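Comparing two grippers on a plate-in-sink task in simulation

This tutorial covers a side-by-side test of two grippers lifting crockery out of a kitchen sink. It follows on from the Prilport setup page, so you should already have the arm loading and moving before you start. Allow an afternoon for the setup and leave the trials running overnight.

The grippers are the Likix parallel jaw and the Shezi three-finger hand. Both have models in the Lummont library and both mount on the same wrist plate.

1. Fix everything that isn't the gripper

Use one arm, one controller and one kitchen for every trial. Set the controller rate to 60 Hz and leave it there. If you change the rate halfway through, throw away the earlier runs.

Copy the base config twice and name the copies after the grippers. The only lines that should differ are the gripper model, the tool offset and the closing force limit. Run a diff on the two files before going any further. Themba Coetzee lost most of a Tuesday to a tool offset left over from an older hand, and the results looked quite believable.

2. Set the start positions

Generate one list of plate positions and save it. Both grippers must read from the same list. We use seed 101. Keep the plate face up and let it settle on the basin floor for 2 seconds before the arm moves, or you will get plates that slide as the fingers arrive.

Leave in the awkward positions. A plate near the wall is hard for the Shezi hand, as the third finger needs room behind the rim.

3. Check the camera view

Before each batch, render a still from the fixed camera and look at it. The whole basin should be in view, with the plate rim easy to tell apart from the floor of the sink.
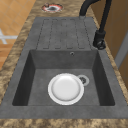
Does the camera need to be in the same place for both grippers?
Keep it fixed for any comparison you plan to report. Moving it changes what the policy sees, and you can't separate that from the effect of the gripper afterwards.

In our kitchen the white plate stands out well against the dark grey sink. Pale crockery in a steel sink may need the exposure brought down.

4. Run the trials

Start with a short batch for each gripper and watch it through. If the fingers pass through the plate, the collision mesh is missing. Reload the model from Lummont and try again.

Then run the full set, which is 2,000 trials per gripper. Score a lift as a success only if the plate clears the counter and stays held until the arm stops. Log failures under three headings: missed the rim, slipped, hit the basin.

5. Read the results

Compare the failure headings first and the overall score second. Two grippers can have the same score and fail in different places. Sort the failures by distance from the nearest wall and plot each gripper separately.

Save the two configs and the position list in the same folder as the logs. The mug version of this test uses the same folder layout.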